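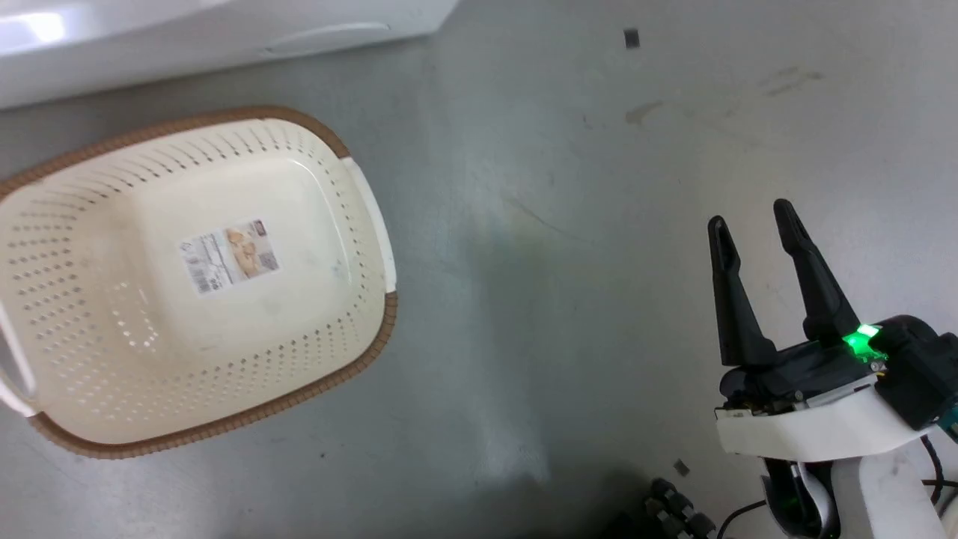 Tanmont Seafood Traceability Pilot: Second Progress Report to the Hiltumari Fund

Posted 2018-07-14 by the Tanmont project office
12 shares | 3 comments

Reporting period and scope

The period covers the second quarter of the grant. Work was limited to two product lines, live blue crab and shucked oysters, and to the dealers and processors who signed participation agreements before the quarter opened. Finfish remains outside the pilot, as agreed when the budget was revised.

The grant has three deliverables: a lot record that travels with the product from dock to first buyer, a test of that record under normal trading conditions, and a cost estimate that a small dealer could use. The first is complete. The second is under way. The third has slipped and is discussed under Variances.

Lot records

The record format was frozen in the third week of the quarter. It holds harvest area, landing date, landing time, dealer number, product form, container count and a lot code. Two fields in the earlier draft, water temperature and gear type, were dropped from the required set. Harvesters can still enter them, and a minority do.

During the period 702 lots were entered. Of these, 173 were oyster lots and the remainder were crab. All lots were checked at the Valtthorpe receiving dock against the paper trip ticket. The most common mismatch was in landing time, where the ticket showed the time of sale and the lot record showed the time the boat tied up. The instructions now define landing time as the time the first container leaves the boat. Mismatches of this type fell after the change, but two dealers continue to use the old reading and will need a visit.

Container counts were the second source of error. Crab is landed in boxes and bushel baskets and is sometimes repacked on the dock before weighing. The record was written on the assumption that a container stays the same container until it reaches the buyer. Where product is repacked, the dealer now closes the first lot and opens a second that refers back to it. The procedure adds a step, and dealers have complained about it. We have not found a shorter method that keeps the link to the harvest area.

Tags

The printed tags supplied by Anozie were used for all oyster lots and for crab lots sold to processors. Adhesion in the cooler was acceptable. Adhesion on iced product was poor with the first stock, and the supplier replaced it with a tie-on version. The replacement was made without charge to the grant.

Print contrast is still a problem on the tie-on tags. The handheld reader at Valtthorpe rejects tags that a person can read without trouble, and staff then type the code by hand. Hand entry is slower and has introduced transposed digits. The supplier has been asked for a heavier print setting, and a sample roll is on order.

Trace exercises

One trace exercise was run, on crab. A lot was selected at a first buyer and the project office asked for its origin without giving prior notice. The dealer produced the harvest area and landing date the same morning. The trip ticket took until the next day, as it had been filed under the boat and could not be searched by lot. Dealers have been asked to write the lot code on the top corner of each ticket.

The oyster exercise was postponed when the harvest area supplying most of the participating dealers was closed after heavy rain. It will be run in August if the area has reopened. If it has not, we propose to substitute lots from a leased area with a different closure history – this would need the Fund's consent, and a separate request will be sent.

Training

Four dockside sessions were held. Attendance was better at those scheduled after the morning landing than at those in the evening. The printed guide was cut from nine pages to two and is available in English and Vietnamese. A Spanish version is in draft.

Spending

Spending to date stands at 70 percent of the amount released. Travel is under budget and printing is over, mainly from reissuing the guide. A transfer of $700 from travel to printing was made within the limit allowed by the agreement. No other lines were changed.

Variances

The cost estimate was due at the end of this period. It depends on the time needed per lot, and the repacking procedure changed that figure partway through the quarter. Timings taken before the change have been set aside. New timings are being collected at two docks, and the estimate will be delivered with the next report.

Work planned for next period

Run the oyster trace exercise. Test the heavier print setting on the tie-on tags. Visit the two dealers with continuing time errors. Complete the Spanish guide. Deliver the cost estimate, with crab and oysters shown separately and hand entry costed as its own line.

3 comments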